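We use cookies to keep this site working. By continuing you accept our cookie policy. Accept | Settings

Prenora project: progress report to the Aris fund
Last updated: 5 August 2025
Prepared by Mwende Barasa, with data tables from Quang Võ

Period covered

This report covers the work since the January report. The grant pays for a set of recorded pick-and-place examples with artificial plants, to be used in training a policy that can handle thin, flexible stems. Spending is within the approved budget. The one line that moved is listed at the end.

Collection

At the close of the period the set holds 833 accepted episodes. An episode is one operator guiding the arm through one task from start to finish, with the wrist camera and joint positions recorded together. Episodes in which the operator restarted partway are kept in a separate folder and are not included in the total.

Three operators now record on the station at Zivthorpe: Ánh Ông, Nia Howells and Quang Võ. Ánh wrote the operator sheet, and the other two trained on it before any of their episodes were accepted. The sheet asks for a grip on the stem below the lowest leaf, a short pause once the fingers close, and then a straight lift. Early episodes had no pause, and the labeling script often put the moment of contact in the wrong place.

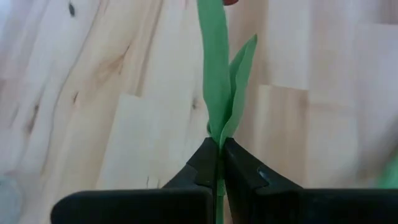
Leaves remain the main difficulty. When a leaf hangs over the fingertips, the wrist view loses the contact point and the labeler has to rely on finger position alone. Nia went back through the accepted episodes and tagged the ones where this happens, so they can be weighted separately in training. We also changed the instructions so that operators turn the wrist before closing if a leaf is in the way, unless the turn would bring the arm near its joint limit.

Training

Dénes Balogh trained a first policy on the accepted set and ran 40 trials on stems that do not appear in it. Most failures came at the approach: the fingers closed beside the stem or caught a leaf along with it. Once the stem was held, lifting and placing gave little trouble. Dénes has asked for more episodes that begin with the gripper off to one side, and recording plans for the next period have been changed to match.

Problems and delays

The station was down for 7 working days while we waited for a replacement wrist cable. The spare is now kept on site. A clock error between the camera and the arm affected one batch of recordings. We could not correct it with confidence, so the batch was dropped and recorded again.

Next period

- Record side-approach episodes with all operators
- Second review of the leaf tags, by someone other than Nia
- Retrain and repeat the trials on the same unseen stems
- Send the data format notes to the Aris office for comment

Budget note

We moved part of the travel line to equipment to pay for the cable and its spare. The signed change form has been sent separately.

Contact: Mwende Barasa, Prenora project office, Zivthorpe | © 2025 Prenora | Back to top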